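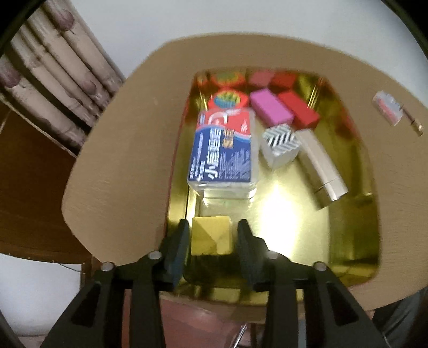 Olent Shelf Storage: Frequently Asked Questions

What can I send in on a small-item account?
Boxed and sealed retail goods up to 3 lb per piece. Toiletries, tins, stationery and packaged toys are all accepted. Fresh food, batteries shipped on their own and anything under pressure are refused at the dock.

Do I need a separate code for every item?
You need one code per product variant. Two colors of the same product are two variants. Two cartons of the same variant share a code.

How are storage fees worked out?
By the bin, per month. A standard bin holds 820 cubic inches. Partly filled bins are billed as full bins. Fees start on the day stock is checked in and stop on the day the bin is cleared.

What is the order cutoff?
11 a.m. local time at both warehouses, Miranda and Kurkinitz. Orders received after that are picked the next working day. Kurkinitz does not ship on Wednesday afternoons – the carrier has no pickup.

My tracking page says "Held 377". What does that mean?
Code 377 is an address mismatch. Correct the address under Orders, then press Release. The order goes back into the queue at its original priority. If the code returns, check that the unit number is in its own field.

Can I connect a Zokora store?
Yes. Go to Settings, then Channels, and paste in your store key. Stock levels sync every 11 minutes. Bundles made in Zokora do not carry over and have to be built again in Olent.

Who pays for damaged stock?
Damage inside the warehouse is credited at your declared cost, not the retail price. Damage in transit goes through the carrier's claim process. Keep the outer packaging until the claim is closed.

How do I get my stock back?
File a removal request. Small removals leave within three working days. Pallet removals are scheduled by Severino Garrido in the Miranda office, who will need a dock contact and a delivery window – requests without both are returned.

Can I change my bin size mid-month?
No. Changes made before the end of July, for example, apply to August billing.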